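Prüfliste Greiferzelle: Haushaltsware aus Glas
Stand Juli, Zelle 19, Bearbeitung: Carla Nasrallah 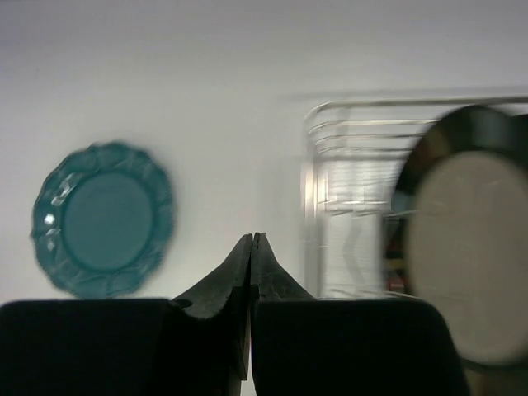 Kategorie: Arbeitssicherheit / Robotik / Checklisten

Die Liste ist vor jeder Schicht und nach jedem Wechsel der Greiferfinger auszufüllen. Offene Punkte gehen an Marcelino Ortuño. Auftrag Culeo, Blatt 2136.

1. Greifer
[x] Finger schließen mittig, Spitzen treffen aufeinander
[x] Beläge ohne Risse, keine Glassplitter im Gummi
[ ] Greifkraft für Glas eingestellt und im Blatt eingetragen
Kommentar: Eingetragen war noch der Wert für Kartonware. Bis zur Korrektur kein Zugriff auf Teller mit gewelltem Rand. Der Rand ist nicht überall gleich dick, die Greifpunkte müssen einzeln freigegeben werden.

2. Handgelenkkamera
[x] Halterung fest, Kabel mit Zugentlastung
[x] Linse sauber
[ ] Bildschärfe bei Fahrt geprüft
Kommentar: Durchsichtige Behälter verwischen in der Bewegung, die Kante ist dann kaum zu bestimmen. Vor dem Greifen anhalten und neu aufnehmen. Gilt auch für große runde Teile dicht am Greifer.

3. Arbeitsbereich
[x] Wand im Hintergrund einfarbig, keine Spiegelungen
[x] Ablage frei von Bruch
[ ] Abstand zwischen den Teilen nach Zellenplan
Kommentar: Rechts stand Ware zu eng. Wenn sich zwei Teile in der Kameraansicht überdecken, zuerst das vordere entnehmen. Kulap Inthanon passt den Plan an.

4. Schutzeinrichtungen
[x] Not-Halt an beiden Bedienstellen ausgelöst und quittiert
[x] Schutztür geschlossen, Verriegelung geprüft
[x] Geschwindigkeit im Einrichtbetrieb begrenzt
Kommentar: Keine Beanstandung. Der Schlüssel für den Einrichtbetrieb war abgezogen und lag im Schrank.

5. Glasbruch
[x] Schnittfeste Handschuhe an der Zelle
[ ] Behälter für Scherben beschriftet
Kommentar: Schild fehlt, Ersatz bestellt bei Takater, Position 589. Bei Bruch Zelle anhalten, erst danach eintreten. Nicht mit Druckluft reinigen.

Ergebnis: Betrieb mit Auflagen. Glasware erst nach Erledigung von Punkt 1. Nachprüfung durch Zulmira Sampaio, 20 Uhr.

Diese Website verwendet Cookies. Mit der weiteren Nutzung stimmen Sie der Verwendung zu. Einstellungen ändern

© Plakix Anlagenprüfung | Kontakt | Impressum | Nach oben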